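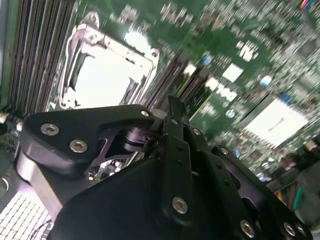 Mentoring and First-Year Teacher Retention in the Lindeck School District

Submitted in partial fulfillment of the requirements for the course Issues in School Administration, 20 Oct 2022

1. Purpose

This report examines whether regular mentoring is associated with the decision of first-year teachers to remain in the Lindeck district for a second year. The district enrolls 3,406 students and assigns each new teacher a mentor under a program known as Rorkis. Participation has been required since the program began, but the number of meetings is left to each school.

2. Method

A written survey was sent to 751 current and former teachers in Lindeck and two neighboring districts. Completed forms were received from 526 of them. Respondents were asked how often they had met with a mentor, what was discussed, and whether they had returned the following fall. Follow-up interviews were held in May at the Van Damme campus. Answers were grouped by school level.
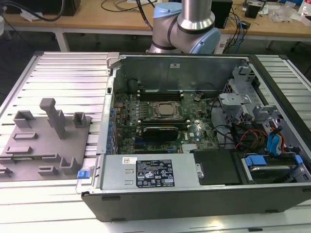
Did the survey include teachers who had left the profession?
Former teachers were included if the district still held a current mailing address for them. Those who had moved without notice could not be reached, and the results may therefore understate the number of departures.

3. Findings

Teachers who met with a mentor at least every two weeks reported returning more often than those who met once a term. The difference was largest in the middle schools. Interview subjects valued help with grading and parent conferences above classroom observation. Several stated that their mentor taught a different subject, which limited the advice available on lesson planning.

4. Limitations

All answers were self-reported. Elementary schools were represented by fewer than 100 forms, and the figures for that level should be read with caution.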